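Bon, les robots ménagers, on en est où ? Je me repose la question chaque printemps et, en avril, je me suis retapé toute la pile d'annonces. Trelerero promet un bras qui range le salon, Skatwood jure que le sien débarrasse la table. Moi je veux bien, mais mon critère reste tout bête : attraper un petit cadre sans le lâcher et le poser droit à côté de la plante verte !
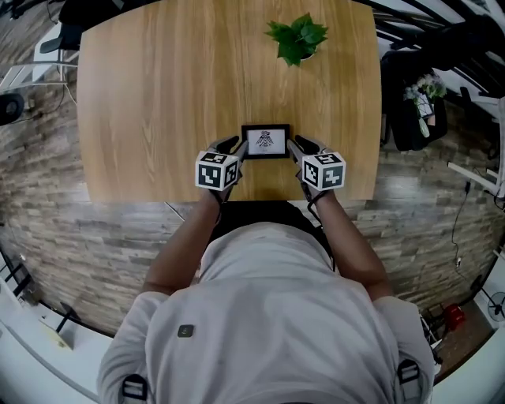
Nomvula Pillay trouve que je vise trop haut, et que plier 33 torchons d'affilée sans surveillance serait déjà un vrai progrès, parce qu'un torchon change de forme à chaque fois. Pas faux (les miens, je les mets en boule).

N'empêche, tenir un objet plat entre deux pinces, une de chaque côté, ça demande de doser la force, et ça, je n'y crois pas encore pour chez moi. À l'atelier peut-être, avec les mêmes pièces du matin au soir. Dans ma cuisine, rien n'est jamais à la même place deux jours de suite… Je garde mon chiffon et j'attends la démo de Mivley !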